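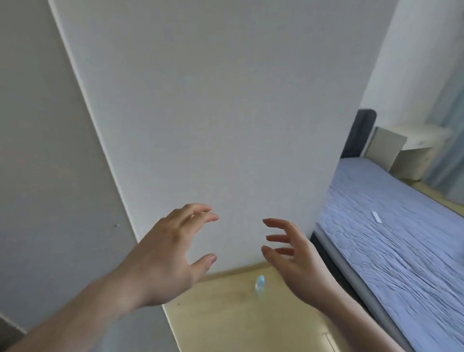 Clerance Entraide > Robotique et automatisation > Projets étudiants

Suivi des mains en vue tête : les doigts sont perdus dès qu'ils se replient

Question posée le 25 octobre 2021

Bonjour,

Projet de deuxième année, en club de robotique. On veut piloter la pince Stasard du club à partir des gestes d'un opérateur filmé depuis la tête. Je m'occupe de la partie détection et je fais mes essais chez moi, dans ma chambre, au-dessus du bureau.

Mains ouvertes et à plat, tout va bien. Dès que je mets les deux mains face à face, doigts écartés et recourbés comme pour saisir quelque chose, les points du pouce gauche sautent et la main droite est parfois étiquetée gauche. Derrière les mains j'ai un grand panneau blanc uni, à gauche un mur gris. L'objet à prendre est petit, translucide, bleu clair, posé sur le bureau. Il n'est presque jamais détecté.

J'ai 2000 vues annotées, dont 94 dans cette posture. Le reste, ce sont surtout des mains ouvertes. La vue est souvent penchée parce que je baisse la tête vers le bureau.

Est-ce que je dois changer de modèle, ou le problème vient de mes données ? On doit présenter à la coupe Insaurralde en mars.

Réponse 1 (acceptée)

Ce sont les données. 94 vues de la posture difficile sur 2000, le modèle a appris les mains ouvertes et c'est tout. Avant de toucher au modèle :

Refaites une série uniquement en posture de préhension, avec des ouvertures différentes entre les deux mains. Faites aussi varier l'inclinaison de la tête. Ajoutez des rotations à l'entraînement si ce n'est pas déjà fait.

Pour l'inversion gauche/droite, vérifiez d'abord votre augmentation. Si vous retournez les images en miroir sans échanger les étiquettes, vous fabriquez l'erreur vous-même. On a perdu deux semaines là-dessus dans mon club. Ensuite, gardez les avant-bras dans le champ et servez-vous-en : dans une vue de tête, celui qui entre par le bas à gauche est presque toujours le gauche, tant que les bras ne se croisent pas.

Pour le pouce, regardez s'il est masqué par la paume ou s'il est visible et mal placé. Ce n'est pas le même problème. S'il est masqué, un filtre temporel sur quelques images suffit souvent pour commander une pince.

L'objet translucide, laissez-le de côté pour le moment. Prenez un objet opaque et foncé, vous reviendrez au bleu clair quand le reste tiendra.

Réponse 2

Mettez un fond noir derrière, ça règle tout.

Commentaire sur la réponse 2 : pas d'accord, le fond uni n'est pas en cause ici. Et à la coupe vous ne choisirez pas le fond.

Réponse 3

Je n'ai pas la pince Stasard mais avec Pastia pour l'annotation on peut marquer chaque point comme visible ou masqué. Ça vaut le coup de le faire pour les pouces. Je ne sais plus si c'est dans la version gratuite.

Commentaire de l'auteur de la question : c'était bien le miroir pour l'inversion, merci. Je refais une série pour les doigts repliés.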